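November 2021 -- bench notes, small parts sorting

Continued with the parts from the Riltuverro boxes (label says Riltuvero, I keep writing it wrong). The aim is still the same: every kind of part gets its own yellow bin, and the steel tray in the middle is only for what is being sorted now. I put fresh white paper in the tray, so the thin wires are easier to find against the metal.
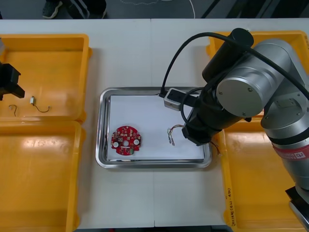
Red round board on the tray paper, small parts in the upper left bin.

The motors are the most annoying. Their wire is very thin and it curls around anything you put next to it, so please lift them by the metal body. The harness with the coloured strands should be laid out in a loose arc and never folded. In August we had 16 harnesses from Szabo and 3 of them had a broken strand close to the connector. 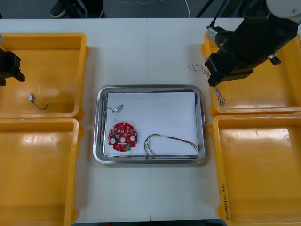 Welington Araújo thinks the motors and the harnesses should never share a bin, even for a short time, and he would sooner give up the spare bin than untangle them again.

I agree with him, but then we need 2 more bins of the same colour and size. Ondby has only grey ones at the moment. The old tape on the bins is another thing to do. It lifts at the lower margin and leaves white crumbs -- not good near open connectors. I will try the citrus cleaner first and a plastic scraper after.
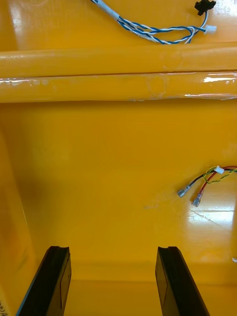 Do the boards need to be wrapped before they go to Iteck?
Only the ones with the connector already fitted, one bag for each board.

Left to do: new marker text on the rims, order bins, ask Ismael Prado for the parts list.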